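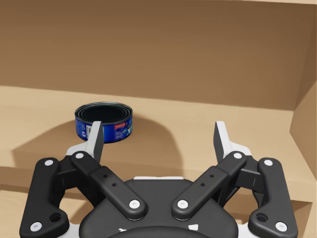 A blue tin on a tan shelf.

Cutham's older porches still have their breeze block walls, and owners keep knocking them out for plain railings. I think that's a mistake. A block wall gives shade and lets the air through, and it asks for a coat of paint every 15 years. Aitana Toledo patched hers on Castus Street with 9 salvaged blocks — it took her two afternoons. 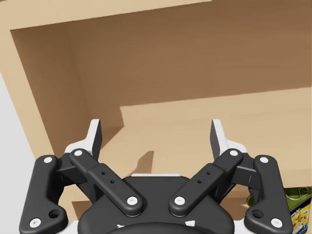

Can a cracked block be replaced by itself?
Usually, if the mortar is chipped out slowly and the row above is propped.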